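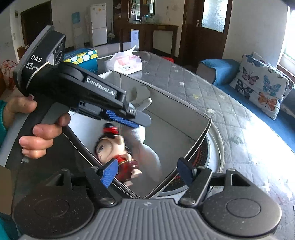

Setup and maintenance

The Melia station is a two-gripper work cell operated by hand and used to record manipulation tasks in furnished rooms. It consists of a pair of grippers, a charging base and a logging unit. The handheld gripper has a pistol-style handle, a long black arm and a hinged jaw with a ridged pad. One carries the lettering "GenRobot.AI" along the arm and "DAS Data Acquisition System" on the housing above it, where the camera module is mounted.

Daily checks

Setup takes 18 minutes. The operator wipes the lens openings, closes each jaw on a gauge strip and confirms that the pads meet along their full length. A gap at the tip points to a loose pivot screw. The screw is tightened in quarter turns, and the jaw must still open under its own spring afterward.

Thin, rigid objects are used for the grip check. A framed mirror is held by its lower edge between the two pads of one gripper while the other is brought near the top edge. The mirror must not rotate in the jaw during 5 seconds of holding.

Pads and cords

Pads are replaced in sets and need not match in color; blue and dark navy pads are both in use. A new pad is pressed on from the tip end and left for two hours before loading. Cords are looped around the housing with enough slack for the wrist to turn — a tight loop pulls at the connector.

Faults

The Nestness maintenance notes, compiled by Alistair Cowie, list three recurring faults: pad creep, play at the pivot and a loose cord connector. Grippers with play remaining after tightening are sent to the Baldursdóttir workshop, where the pivot screw and its washer are replaced together.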